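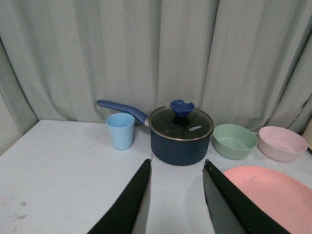

The pan and its neighbours on the teaching table, seen from the robot's wrist.

Features > Makers and workshops > Teaching a robot by hand

The first thing she does is put my hand on the arm and tell me to push.

It's lighter than I was ready for. The motors take the weight, so moving the arm feels a bit like steering a supermarket trolley on a very clean floor, and I send the gripper sailing straight past the saucepan I was meant to be aiming at. "Everyone does that," she says, delighted. "You push it like it's heavy. Go again, and go slower than feels polite."

We are at Bestarero's workshop in Larnley, where she leads the small group that teaches kitchen jobs to robot arms. She asked me to leave her name out of this ("it's a group thing, and I'm the one who talks most") and I'm happy to, though it's a shame in one way, as she is one of the best explainers I've met in this job. She trained as a pottery teacher, and it shows. She talks with her hands, she watches yours, and she lets you get it wrong for quite a long while before she steps in.

The job on the table is lifting a lid. There's a dark blue pan with a glass lid, and on the lid a blue silicone knob with a small notch in the top. The robot has to come in over the knob, close its two fingers on it, lift, and set the lid down somewhere sensible. I asked why they had picked something so ordinary.

"It's ordinary for you!" she says. "You've lifted thousands of lids. You don't think about the knob at all, your fingers just go there. Now do it with two flat fingers and no skin. Where do you grip? How hard? Do you go straight up, or do you tip it first? All of that has to be in what we show it, and the lovely part is that we don't have to write any of it down. We just have to do it well, and do it often."

How often is the question everybody asks, and she has the number ready. A new task at Bestarero gets 400 showings before they let the arm try alone. A good teacher with a settled table can record 26 in an hour, though she says the speed matters far less to her than whether the person still cares by the end of it.

"You can hear it in the data. Well, see it. Somebody gets tired and the approach goes sloppy, they come in from the side, they bump the rim and carry on. And the robot learns that bump. It thinks the bump is part of the recipe. So we stop, we have a biscuit, we change places."

There are two ways of doing the showing, and I got to try both. The first is what I'd already made a mess of, holding the arm and moving it yourself. The second uses a controller they call the Smits, a hand-held grip with a trigger. You stand back from the table, move the grip through the air, and the arm copies you. Squeeze, and its fingers close.

I had expected to like the Smits more, and for the first few minutes I really didn't. With your hand on the arm you can feel the lid. With the grip, you can't feel anything, and you find yourself leaning and squinting like someone trying to park a borrowed van.

"That's the trade," she says. "By hand, you feel everything, but your own arm is in the way of the cameras, and you can push the robot into places it would never choose. With the Smits, the cameras get a clean look and every move is one the arm can do by itself. But you've lost touch. So you have to learn to see touch. You watch for the tiny moment when the knob gives."

She makes her new people learn by hand first. Six days of it, no controller, and then she swaps them over. They complain, she says, and afterwards most of them tell the next lot to do the same.

Much of what makes a showing useful comes from the wrist camera. It looks out past the fingertips, so what it records is close to what the robot will have to go on later. She pulls the view up on a screen and gets properly excited about it, pointing out the dark wedges of the two fingers coming in from the bottom corners.

"Look at what it gets to look at. It doesn't see the room. It doesn't see me. It sees its own fingers and whatever is between them and the curtain. If you want to teach well, you have to fall in love with this view, and stop trusting the one in your own head."

The pan isn't alone on the table. A light blue cup stands to the left of it, tucked under the long handle, and off to the right are a green bowl and a pink one, with a big plate nearer the front. I'd taken all this for clutter somebody hadn't cleared. She was quite firm with me about it.

"No, no, they're working! A kitchen has other things in it. If you teach with only a pan on a bare table, you get a robot that can do a pan on a bare table, and then someone puts a cup down and it's lost. And that cup is under the handle. Swing the pan about and you may well catch it. So when you plan your lift, you have to have noticed the cup."

They move the pieces between showings. Handle turned one way, then another, bowls swapped, plate pushed back or pulled forward. She keeps a sheet of layouts taped inside a cupboard door and ticks them off in pencil. A neater system exists on the computer, and she says the pencil one is the one that gets used.

Glass lids get a whole speech. They shine, they show you what's underneath, and they pick up the ceiling lights in a way that changes if you so much as shift the table. The metal band round the edge helps a bit, she thinks, and the knob helps a lot, being a nice solid lump of colour. "I do love a knob you can find. Some lids have a clear one. We've got one of those on the shelf and we're all putting it off."

So does it work? I wanted a straight answer, and I got one. When the arm was last tested on lids, by itself, it managed 73 out of 100. She was pleased with that and also a little cross about it, and she went through the failures with me as a teacher would go through a set of homework. Some were plain misses. A fair few were grips that closed too high and slid off the top. The ones that interested her were the hesitations, where the arm came in beautifully and then hovered.

"I know exactly whose hovering that is," she says. "It's mine. I hover. I line it up, I have a little think, I go. I'd never noticed until I watched a robot do it back to me."

She has been trying to stop. On the recordings she made that morning there was still a small pause over the knob, and she laughed out loud when we played them back.

In January the group takes the same task to the second workshop, at Atport, where the tables are lower and the light comes from one side. Everyone there will teach lids from scratch, and then the two sets of showings will be put together to see whether the arm gets better or just gets muddled. She honestly doesn't know which. After lids comes pouring, and she already has a view on which of the cups should go first.

Before I left I had one more go by hand. I went slower than felt polite, came in from above, closed the fingers on the knob and felt the lid come up. She saved it to the set.

Related
Sanding by feel: a morning with Atport's chair repairers
Why the workshop kettle is the hardest thing to automate
Letters: your first go with a remote-controlled arm
Larnley open workshops: what to see and how to get in

Dec 27, 2022
Contact us | Copyright Larnley Workshop Review | Back to top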